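Pre-Run Safety and Setup Checklist with Comments
Tabletop Pushing Study, Terano cell
Filled in by: Ashraful Amarasinghe
Reviewed by: Tegwen Yorath
Period: February, before the language-conditioned evaluation block

Mark each line OK, FIX or N/A. Comments go under the line they belong to.

1. Emergency stop pressed and released, arm drops to protective stop
OK. Tested from the operator seat and from the door side.

2. Speed limit active in the controller
OK. Set to 100 mm/s for evaluation. The data collection setting was higher, so check this again if anyone loads an old profile.

3. Workspace limits loaded
FIX, then OK. The Pamov config still had the limits from the previous board. Tegwen reloaded the right file and we jogged to all four corners at low speed.

4. Lower height limit holds with the tip over the board
OK. Tip stays clear of the wood at the far corners. Near left corner is the tightest, watch it after any remount.

5. Table fasteners hand checked
OK.

6. Cables clear of arm travel
OK. Retaped one run along the floor. Old tape was lifting.

7. Policy checkpoint matches run sheet
OK. Waleo checkpoint, trained on 1419 demonstrations. The baseline was trained on 604 from the same set. Do not swap them mid-session, even if one finishes early.

8. Stop on lost camera signal
FIX. Arm kept going for up to two seconds after the stream was pulled. Ezeani watchdog timeout was too long. Shortened and repeated three times, stops promptly now. Leave this line in the checklist for every session.

9. Instruction list loaded and read through
OK. 526 instructions in the held-out list. A few say "the star" with no color. Those stay in, but score them separately, as either star could be meant.

10. Blocks inspected for cracks and sharp edges
OK. Replace any block with a chipped corner before the run. A chipped corner catches on the seams and the trial has to be thrown out.

11. Start layout set, blocks spread out and off the board edge
OK. Both methods get the same layout for the same trial number. Reset by hand only with the arm in protective stop.
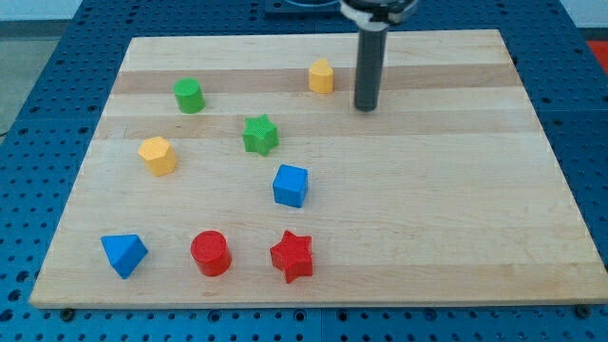 Item 11. Start layout on the board, tip near the yellow heart.

Comment (T.Y.): Fine to start from. If the tip is touching a block at the start, back it off before pressing go. Contact at time zero has been counted as a push by the scoring script.

12. Operator seated, hand at the stop, nobody else inside the tape line
OK. One operator per session. Visitors stay behind the line, including when the arm is idle.

13. Scoring rule posted at the station
OK. A trial is a success when the named block ends within the target distance and the arm has stopped. A block pushed off the board is a failure for that trial. Pick it up after the stop, not during.

14. Log disk space
FIX. Nearly full. Moved the older runs off, rechecked, fine for this block.

Open items
Item 8: write the new timeout into the startup file so it survives a reboot. Ashraful.
Item 3: delete the old limits file. Tegwen.

Cleared to run at 10:40 with the two open items noted.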